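### 4.2 Picking the Next Grasp

I wrote the first version of our grasp selector in a weekend, and it was greedy in the worst way: it took the highest-scoring point on the cloth and went for it, every single time. Fine on a flat towel! On a crumpled shirt it kept grabbing the same fold over and over (Sowmya Kulkarni has the logs, and she brings them up a lot).

So now the planner, which we call Beserance, scores pairs of points, one per arm, and throws out any pair where the arms would cross. It samples 400 pairs per step and keeps the best 31 for the full collision check. Figure 1 shows the two-arm setup with a dark red garment partly spread and the rest still bunched up in folds, a state where the pair score matters most. 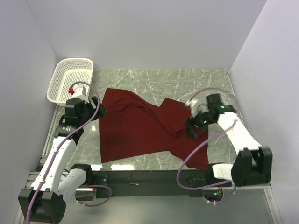
**Figure 1.** Two arms reaching toward a crumpled red garment from opposite sides of the table.

### 4.3 When to Replan

We replan after every release, plus any time the cloth mask changes too much during a pull. Jahangir Hettiarachchi wanted a learned trigger here, and I still like the idea, but a plain threshold on mask overlap was easier to debug. We tuned it on 1102 recorded pulls and then left it alone.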